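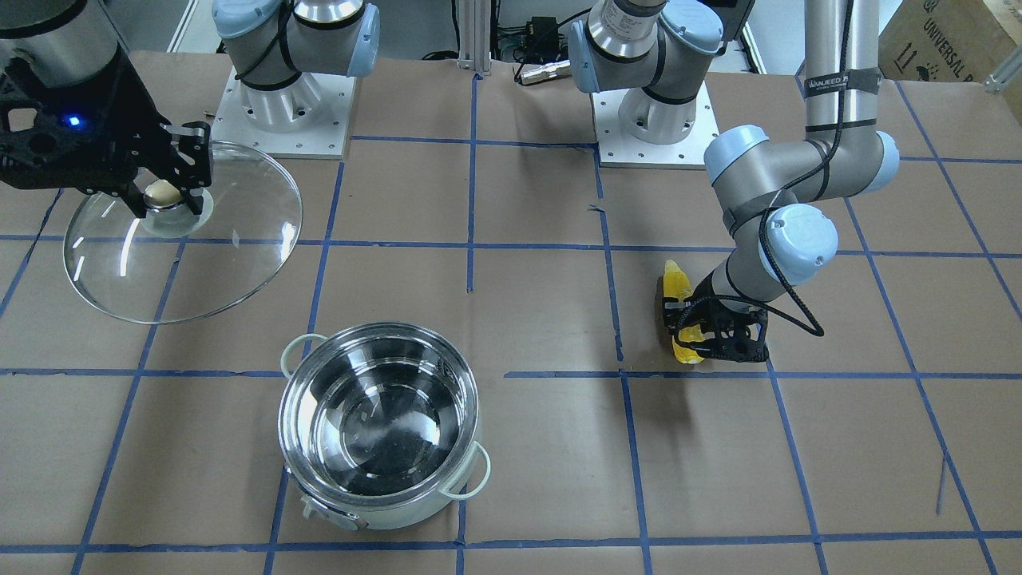 The second arm works since Friday, and I am very happy to write this. For the first one I needed 14 evenings, for the second only five, so I learned something in between. Ľubomír Danko helped me with the mounting plates, which we drilled in the shared workshop on Flammont street. The blue tape on the brown paper is my grid, and it is not very straight, but for programming the positions it is enough. Now the right gripper can hold the glass lid by its knob while the left one has the yellow corn — two weeks ago I had only one arm to test with.

Still to do: the cables. The loop on the left arm hangs too low for my taste, and I want to order 20 clips from Winik before I run it faster.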